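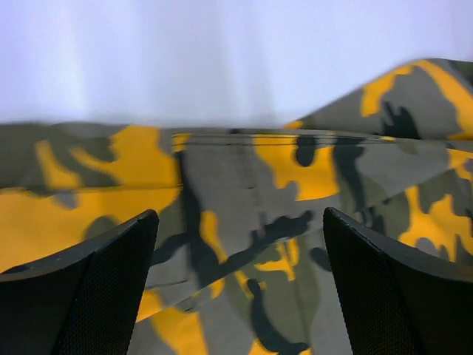

I finally cleaned out the hall closet on Tuesday. It had been on the list since we moved to Rotville, and the door had stopped closing in the spring.

Most of it was clothes. I put everything on the bed and sorted from there. If I hadn't worn it in two winters, it went in a bag. I kept one heavy coat and the camo stuff, which I still use for yard work. The gray suit from my Nedelcu days doesn't fit and won't again, so that went too.

The bags went to the thrift store on Branero Street. They open at 10 and only take donations until noon, so check before you load the car. They don't want shoes right now. I brought the shoes home again.

At the back of the shelf I found an envelope with 70 dollars in it and a note from Cornel Oprea about the snow tires I sold him. I had completely forgotten he paid me. I called to apologize, because I'm pretty sure I asked him for it a second time. He said I did, and that he paid that time too. He's getting his money back this weekend.

The closet door closes now. The light in there is still out. It takes one of those small bulbs and the hardware store was out of them, so I'll try again next week.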